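Notes on Episode Segmentation in Plaker

2021-12-05
Posted by Guangming Yao
Filed under: Tooling, Perception

The present entry records the changes made to Plaker, the program with which I divide hand-held gripper recordings into episodes suitable for policy training. It supersedes my entry of February, in which the division was made by gripper width alone.

The earlier method proved inadequate for small desk objects. An episode was opened when the fingers began to close and ended when they had opened again. Any hesitation by the operator therefore produced two episodes in place of one, and the planner was trained on approaches that led nowhere. The revised version reads the width signal together with the camera pose supplied by Dritine, and a boundary is accepted only where both have been steady for 30 consecutive frames. 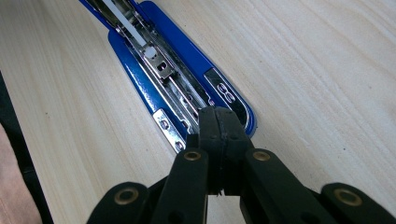 Reflective objects required separate treatment. Chrome and glossy paint produce highlights that move with the camera, and the tracker is inclined to accept them as fixed points on the table. A mask is now applied to saturated pixels before features are selected. The mask is conservative, and on pale wood with little grain it may leave too few features for a reliable pose. In such cases the segment is marked for manual review and is not discarded.

The full set was processed again under the new rules. Of 3,769 episodes, 3,766 were written without error. The remaining three have damaged time stamps and have been withdrawn. A further 88 were marked for review, most of them for short losses of tracking during the final approach.

Users of the Mösli export format should note that the field for gripper width is now given in millimeters. Files written by earlier versions must be converted before they are loaded into Fluster. The conversion script is kept in the tools directory, and its options are listed in the accompanying text file.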